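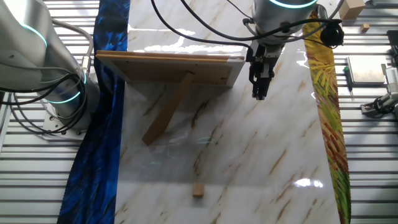

What does a lab pay for when it leases a two-arm tabletop cell?

It pays for the arms, one gripper, the controller and its software license, on-site installation, and a fixed allowance of support hours. Task programming, fixtures, work surfaces and operator training are quoted separately by most suppliers and should be entered as separate lines in any comparison.

Automation Procurement and Acceptance
Handout 6: Reviewing a leased tabletop cell (Drelby, two-arm configuration)

Last updated: 11 May 2021

6.1 Scope

The handout covers the Drelby tabletop cell as offered to teaching and small research labs. It is the worked case for the second graded report. Read it with the sample quotation in the course folder, which runs to 13 pages; the parts that matter are the configuration sheet, the support schedule and the exclusions.

The cell consists of two arms over a shared work area, a slotted metal table, and a controller. The standard lease includes one two-finger gripper. The second arm is delivered with a bare mounting flange and is intended for a tool the customer supplies. Students regularly price the cell as if both arms arrived with grippers. They do not, and the difference is large enough to change the ranking in the comparison exercise.

6.2 Reading the configuration sheet

The sheet lists items under three codes: S (standard), O (optional at cost) and C (customer supplied). Copy the codes into your own table before doing any arithmetic.

Arms, controller, mounting plates: S
Gripper, first arm: S
Gripper, second arm: O
Wrist camera: O
Fixed cameras and their mounts: C
Cable management: C
Work surface above the slotted table: C

Cable management is a C item and gets overlooked. A cable that hangs free at the wrist limits the last joint in practice, whatever the data sheet gives as joint range. If your application turns the wrist through most of its travel, put a figure against cable routing and state where the figure came from.

The work surface is the other one. Drelby specifies reach and payload and says nothing about what the object stands on. A glossy laminate and a matte rubber mat are different test conditions, both for friction and for any camera that has to find an edge next to a reflection. Record the surface used in each trial. Record the lighting too.

6.3 The reference task

Every cell reviewed in this course is put through the same kind of task: bring a freestanding picture frame from lying down to standing upright on its rear support. The task is useful for a review because it exercises several parts of the offer at once.

a) The frame is thin compared with its height, so grasp position matters.
b) The rear support must be open before the frame can stand. If it starts closed, opening it is a separate step and is timed separately.
c) Release is the critical moment. A frame that is held upright has not been shown to stand.
d) Small loose objects near the frame are left where they are and count as obstacles. Contact with one is logged even if the frame ends up standing.

The supplier's own demonstration uses rigid blocks. Block handling tells you about repeatability and very little about release, and a supplier who offers only a block demonstration should be asked for a second one with an object that can fall over. 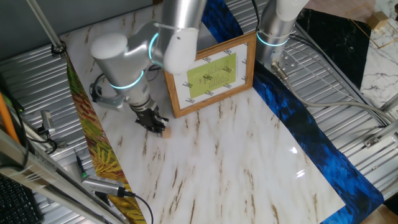
Notes by Luana Portela
Lirkach Technical Institute, Tilulville campus
Course notes, April session

6.4 Start and end states

The written task sheet must define both states so that a second person could judge a trial without having been present. "Frame is up" is inadequate. The wording used in the course is as follows.

Start: frame lying on the work surface, rear support open, gripper clear of the frame.

End: frame upright on its lower edge and rear support, no contact with either arm, condition held for the full observation period.

A still picture can support the position part of the end state. It cannot support the hold time, and it gives no information on how the frame came to be there. For that reason the log entry carries a start time, a release time and the name of the person who judged the trial. Reports that attach stills alone lose the marks for evidence.

Orientation is a further condition when the application needs it. A retail display case would require the front to face a given direction within a stated tolerance; for the reference task, any upright orientation is accepted -- but the orientation has to be written down, since the quotation exercise later asks whether a tighter condition would call for the optional camera.

6.5 Trial log from the April session

The class ran 50 trials. They were divided among four operators, all of whom had completed the supplier's half-day introduction. In 17 of them the frame failed to meet the end condition. The remaining trials passed on the first judgment and none were disputed.

Failures were sorted by the step at which they occurred. The largest group was at release: the frame was upright in the gripper and went over backward once the fingers opened. The second group was slip during the lift. A small number were operator stops, which the log treats as failures because the lease offer makes no allowance for them.

Do not turn the result into a single success percentage and put it in a table next to another supplier's figure. The other figure was almost certainly obtained with a different object and a different surface, and by the supplier's own staff.

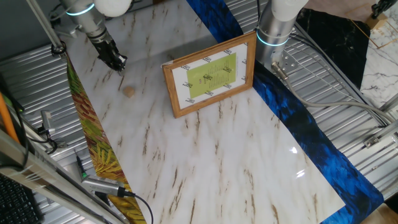 Where a comparison is unavoidable, restrict it to trials run on the same surface with the same frame, and give the raw counts. The Mühlbauer cell in Handout 5 was tested with a heavier frame. Its log can be cited for setup time and for support response. It should be left out of any statement on grasping.

6.6 The second arm

An arm without a tool still takes up space in the work area. It has to be parked somewhere, its cable has to run somewhere, and the collision model must include the flange. During the April session the second arm was kept parked for all logged trials. The review therefore says nothing about two-arm coordination, and neither should your report.

Consider whether the one-arm offer would do the same job. Drelby lists it at a lower monthly rate with identical support terms. The argument for two arms is that a second gripper can be added later without another site visit. The argument against is that the customer pays for an idle arm until then. Either position is acceptable in the report if the cost is worked through -- unsupported preference is not.

6.7 Support schedule

Support is counted in hours and billed from the first reply. The manual's fault table has 221 entries, and the support desk will ask for the code before opening a ticket. Keep the code, the controller time and the last commanded motion together in one line of the log.

Three points to check in the exclusions:

-- Finger pads are treated as wear parts and are outside the lease.
-- Moving the cell to another room voids the installation check until it is repeated at the customer's cost.
-- Recalibration after a collision is covered once per lease year.

6.8 For the report

Submit a configuration table with codes, a task sheet with start and end states in your own wording, and a cost comparison of the one-arm and two-arm offers over the full lease term. Maximum length is roughly four pages without the tables. State the surface, the lighting and the object for every result you quote. Use the log file as issued; corrections to it go in a footnote with the trial number.

Shares: 9 Comments: 2

Related handouts
Handout 4: Lease, purchase or service contract
Handout 5: The Mühlbauer cell, setup and support log
Handout 7: Writing an acceptance test for a gripper
Template: Trial log, blank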